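From: Kaja Raudsepp
To: Household Textiles List
Subject: Re: Guidance on large bed linens in shared residences

Dear members,

Thank you to those who sent comments on the September draft. I am replying to the message from Algirdas Krūmiņa, which is quoted in part so that newer subscribers can follow the discussion.

> On behalf of the Selent residence office, I wish to ask whether
> Section 3 could be made clearer. It tells residents to "remove and
> gather the top cover" but does not say where the gathering should
> begin, or what is to be done with nets and other sheer fabrics lying
> on the same bed. Our residents handle large covers in small rooms,
> usually with one side of the bed close to a wall. We would also
> like to know whether clothing must be cleared from the bed
> beforehand.
>
> Algirdas Krūmiņa
> Selent

The working group accepts the first point. The present wording assumes a bed that can be approached from every side, and few rooms offer this. Section 3 will be revised to state that a large cover may be worked from whichever side is open, and that gathering may begin at any convenient point along the cloth.

On the second point, sheer fabric should be lifted away before the cover beneath it is moved. Net catches easily and is difficult to mend. The revised text will say so in a separate paragraph, and Dalia Petrauskas has agreed to supply the wording.

The pictures proposed for Section 3 follow. 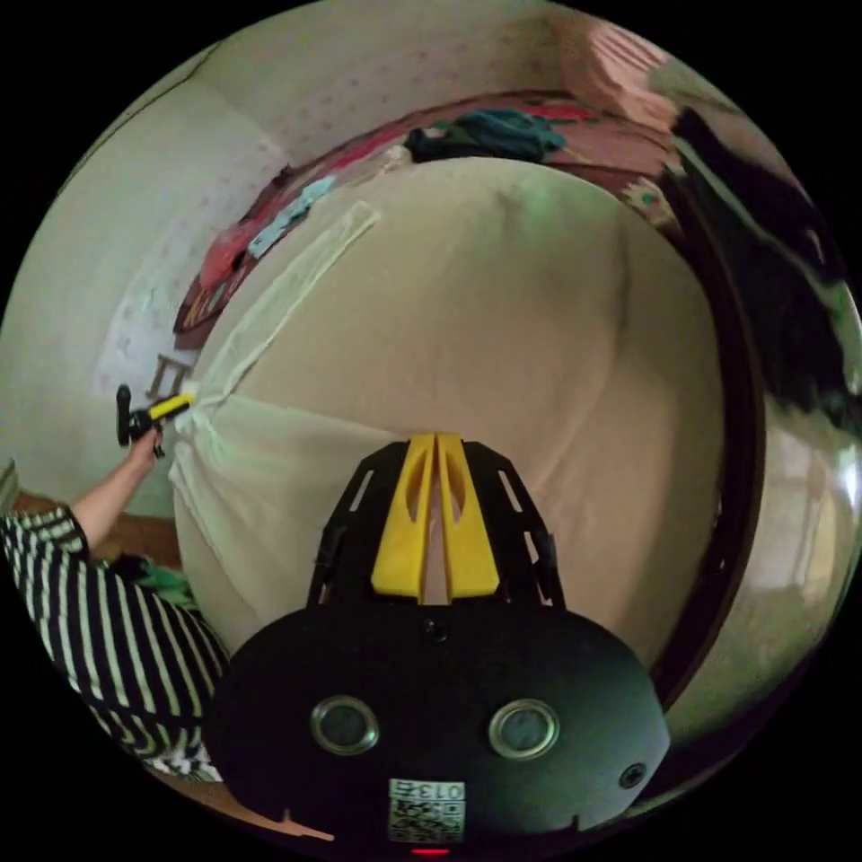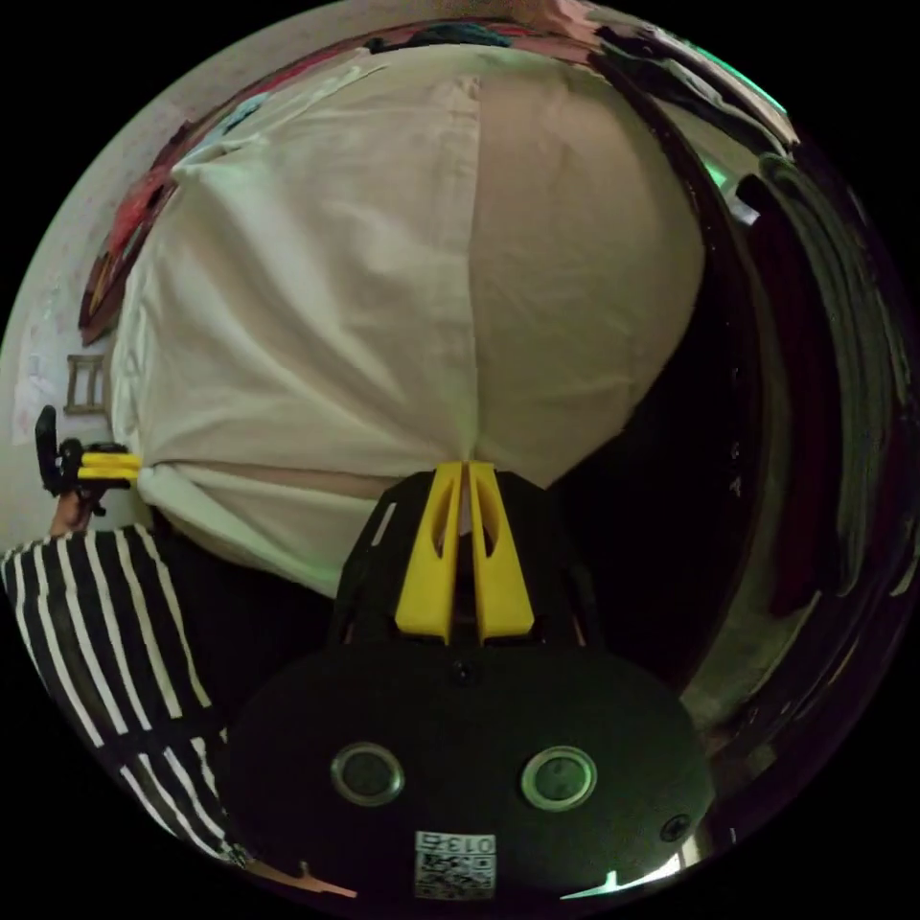
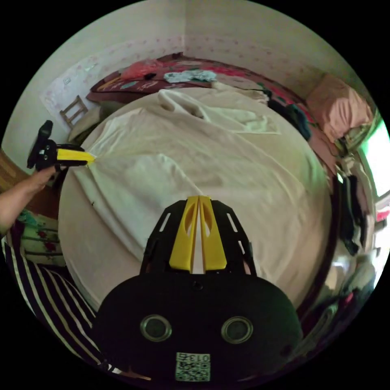

Section 3, large covers and sheets. First picture: sheer net lying over a beige bedcover. Second: off-white cloth gathered to a single point. Third: cream-white sheet, rumpled, with a patterned quilt across the back of the bed.

With regard to clothing, the group does not consider it necessary to clear the entire bed. In the third picture a pile of clothing rests on the quilt, and the sheet is a separate piece in front of it. Where items do lie on the piece being handled, they should be moved first – this sentence will be added at the start of the section.

Two further matters were raised by Elīna Ramanauskas. The term "bundle" is used in Section 3 for gathered cloth and in Section 7 for folded sets tied for storage. We propose to keep "bundle" in Section 3 only and to use "set" in Section 7. She also asked that quilts be treated separately from sheets. That change would affect the storage tables as well, and it has been held over for the next edition.

Saulius Pētersons reports that the Kaltum office still holds printed copies of the previous edition. These may remain in use until replacements arrive, provided that page 10 is marked as superseded.

Comments on the captions should be sent to the list, not to me individually, and should give the section and paragraph number. Translations will be prepared once the English text is settled.

Respectfully,

Kaja Raudsepp
For the working group on household textiles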